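Viltik Hand Gripper Kit: Your Questions, My Answers

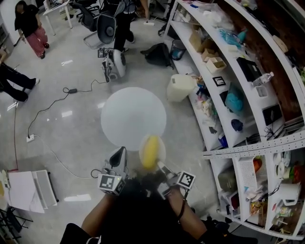 Hi! I'm Sixten Sjöberg, and I answer most of the mail that comes in to the Plornent shop about the Viltik kit. The same questions keep landing in my inbox, so I finally typed them all up (Roald Wallin has been after me to do it for ages). Last updated Thursday, November 4, 2021.

So what do I get in the box?

The gripper, already put together, two marker cubes, a spare set of finger pieces, a charger and a small bag of screws that I hope you never need. The cubes come off for shipping. You clip one on the left and one on the right, and the long tab goes toward you. If your tracking looks mirrored, you've swapped them. I still do it myself sometimes!

Do I need a robot arm to use it?

Nope. You hold it in your hands and do the task yourself, and the software turns that into a path for whatever arm you have at home or at work. Plenty of people buy the kit months before they buy an arm.

One hand or two?

Either one works for light stuff. I like two, mostly because my wrist gets tired and the jaws stay steadier when I'm being picky about where something lands. For your first session, go with two.

What can it pick up?

Fruit, cups, tape rolls, socks, small boxes. The jaws are happiest with things that have a bit of give. Soft fruit is my favorite test because you find out right away if you're squeezing too hard, and then you get a snack (or a smoothie, depending). Anything over 307 grams and the fingers start to bend, so please don't send me videos of it lifting a full jug.

How long does the battery last?

60 minutes of steady use. Recharging takes longer than I'd like, and yes, we're working on it. You can run it plugged in, just keep the cord where you won't step on it.

My marker cubes keep dropping out. Help?

Nine times out of ten it's glare. Shiny floors and bare bulbs wash out the black and white squares, so try turning off one lamp or moving over a few feet. Wipe the cubes with a dry cloth too. If you've done all that and they still drop out, send me the log file and I'll take a look.

Does the room have to be tidy?

No! Shelves full of junk are fine, and so are other people going about their business. What you do want is a clear view of both cubes, so watch your sleeves.

How much is it, and how fast does it ship?

The kit is $267, shipping included. Orders go out of Fodville within 13 working days. The Björklund carrying case is sold separately, and it's out of stock until February.

Can I send it back?

Sure, as long as the finger pieces are clean. Please, please rinse off the mango first.

Still stuck? Use the contact form and put "Viltik" in the subject line so it gets to me or Roald.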